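Notes, slide 6 on: the tidy-up build

Start with the shop! Two arms, one base, built evenings in the Coppens Street shed with Ásdís Bech, who did all the wiring. Say that the wrist cables were rerouted 385 times (pause, let them laugh).

Cost question always comes up — printed parts cheap, motors not.

Next two slides, bedroom floor:
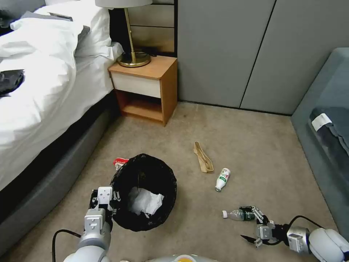
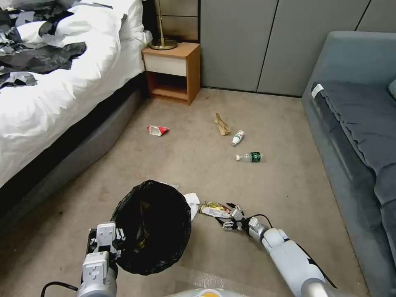 Grip force was my favorite problem of the whole build. Tallik, our control code, started with one squeeze setting for everything, and I loved how badly that went on the bench. A bottle lying on its side on carpet and a crumpled snack wrapper want very different fingers! Go slow on this bit. Then the force plot, then questions.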